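Review: the Druvasska Table Clearing Kit, two weeks on the shop floor

I run a small packing and repair shop, and by the middle of any afternoon every flat surface in the place has something crumpled on it. Brown packing paper mostly, sandwich foil, the odd glove. So when Roxana Pacheco at Tripathi (they supply our shelving, and lately they've been leasing out arms as well) offered me the Druvasska kit for two weeks in June, I said yes before she'd finished telling me the price. The price is $826 a month, by the way, and we'll come back to that.

What I wanted to know was very simple. Can a machine tidy a table yet? I don't mean welding or stacking identical boxes, I mean the kind of chore you'd give a ten-year-old on a Saturday: pick up the trash and put it where trash goes.

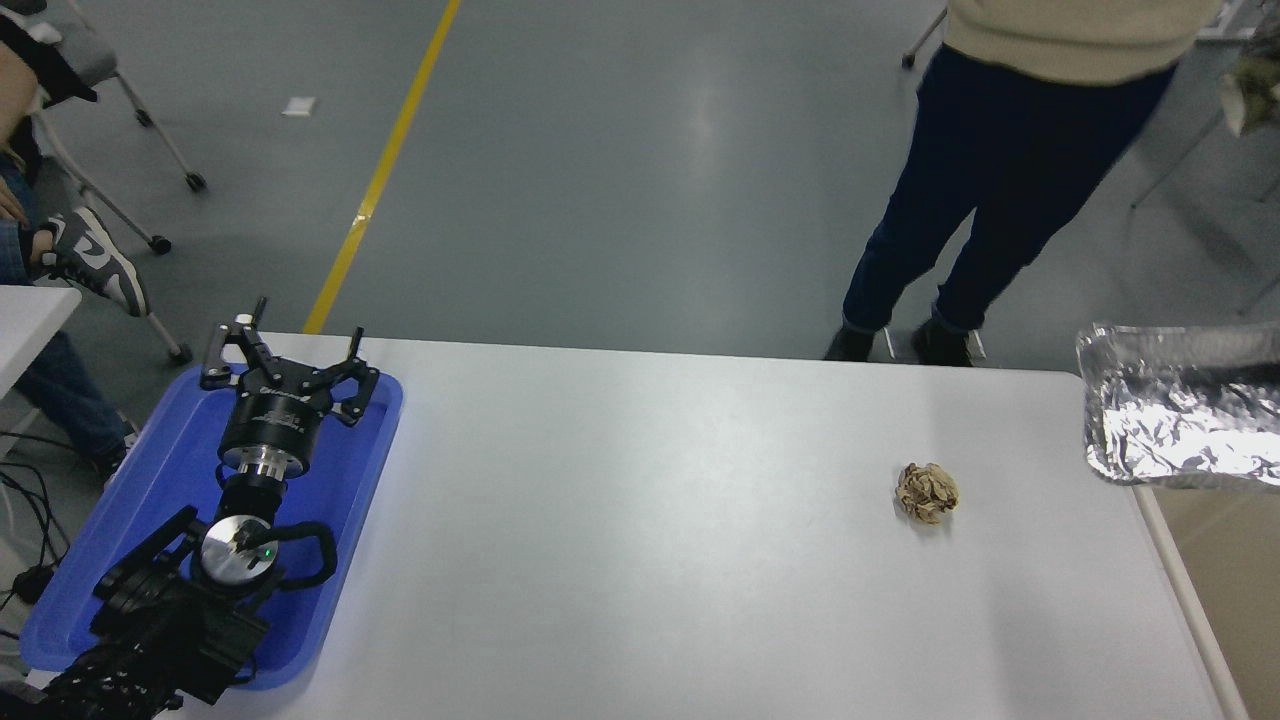
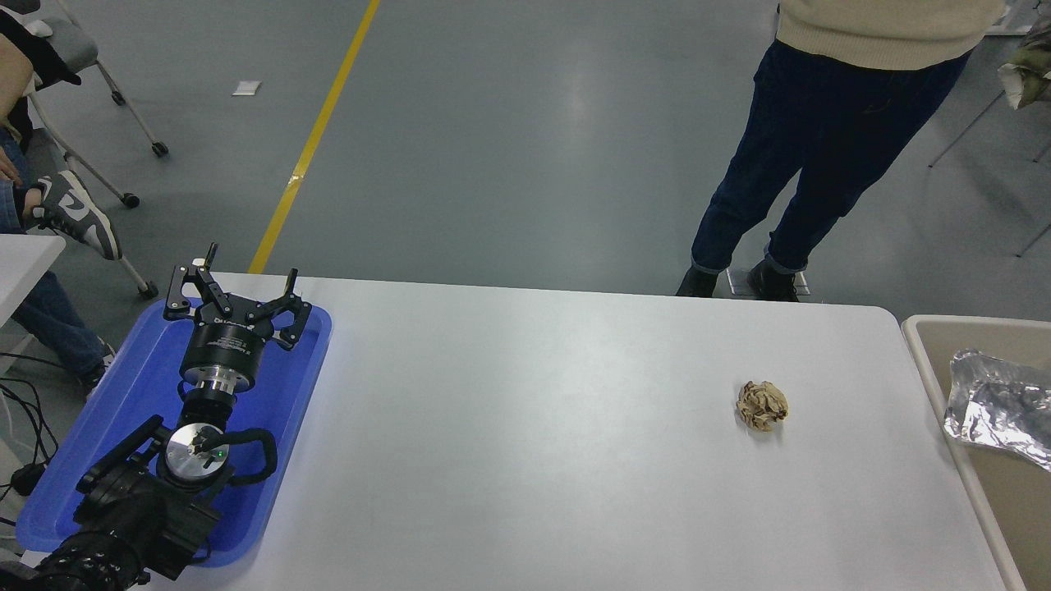

The black arm with its two-finger gripper at the blue tray, and the ball of tan paper it has to deal with.

Let me start with the paper ball, which I'd assumed would be the easy one. Think about how you pick up a ball of paper. You don't think about it at all, your hand just goes there and closes until it feels like enough. The arm has two fingers, and it has to decide where a lumpy, creased thing is going to be solid and where it'll give. Come in a little off center and the ball squirts away sideways. Come in too high and the fingers close on a flap, the ball swings, and you hold your breath all the way over to the bin.

We kept a tally on the back of a delivery pad, and I'm glad we did, as my memory would have been a lot kinder to it. Out of 79 tries with paper, it got the ball into the container 54 times with no help from us. I've told that to several people now and half of them say "that's wonderful" and the other half say "that's terrible," and I've agreed with all of them. It's wonderful for a machine that had never been in our shop before. It's terrible if you're paying for a clean table, because somebody still has to walk over and check.

Yogesh Nigam, who runs our repair bench, was a good deal more patient with it than I was. He noticed that most of the misses came when the ball was over toward the far side of the table, where the arm is stretched out and seems less sure of its height. Once we got into the habit of tossing things nearer the middle, it did better. Of course, by then we were being trained by the machine, and he was the first to say so.

Foil was a different story. A loose sheet of foil has shiny creases going every which way, and the arm would often go for a spot slightly beside it, close on air, and lift up with great confidence. When it did catch hold, it crushed the foil into a tighter shape, and after that it managed fine. I found I could get the same effect by scrunching the foil into a firm ball before I put it down, but if I've got the foil in my hand already I might as well throw it away, mightn't I?

Cloth I wouldn't bother with at all right now. We tried a shop rag and the kit picked it up nicely, carried it over the container, and left one corner hanging over the rim. It called that a finished job. My mother would not have.

Now, setup. The instructions say an hour and we took most of a morning, and I don't blame the instructions entirely. The table has to sit where it sits and stay there - bump it a few inches and the whole thing needs to be shown the corners again. I'd suggest putting tape on the floor at the legs on day one. We didn't, and did the corners four times in the first week. The cables are also longer than I'd like and want to lie just where people put their feet. I'd have been grateful for a couple of clips in the box.

The gripper itself is the part I like best, and I like it a lot! It's made by Olent and sold separately too, and it feels like a proper tool. The fingers open wide, the screws are easy to reach, and when I swapped the finger pads the job took no time at all with the little wrench supplied. It's also gentler than it looks. I let it pick up a paper coffee cup (empty, I'm not that brave) and there was hardly a dent in it.

Speed is where you have to adjust your expectations. One ball of paper, from the arm starting to move until the fingers are open again over the container, takes around 2 minutes if it has to have a second look, and rather less if it doesn't. You find yourself standing behind the table with your hands in your pockets, willing it along. I got through a surprising amount of coffee that way. It does get easier once you stop watching and go do something else, and I suppose that's the entire point of the thing, but it took me until the second week to trust it that far.

Noise is no trouble. You could hold a phone call right next to it. Folks who came in to collect parcels were fascinated, and one small boy asked if it knew it was cleaning. I didn't have a good answer for him.

I should mention that I saw the Skeltport arm at a trade day last year doing much the same chore, and it was quicker. It was also working with plastic blocks, all the same size, on a table marked out in squares. The Druvasska kit is slower and fumbles more, but it's fumbling with real trash, and I'd take that as the better sign of where things are going.

So would I lease it? For my shop, at $826 a month, no. Wiping down and clearing off costs us a few minutes at closing, and those minutes come with a bit of chat that I'd miss. If you have a long line of benches and the same sort of scrap landing in the same sort of place all day, and somebody on staff who enjoys this kind of thing the way Yogesh does, then I'd say ask for a trial and keep a tally like we did. For a kitchen at home I'd wait a few more years. Kitchens have wet things in them, and glass, and cats.

I'm giving it three stars out of five. Four for the gripper, if I were allowed to rate it by itself, and two for anything to do with foil. Roxana tells me there's an update coming that helps with shiny stuff, and she's promised to bring the kit back when it's out. Yogesh has already asked me twice which week that'll be.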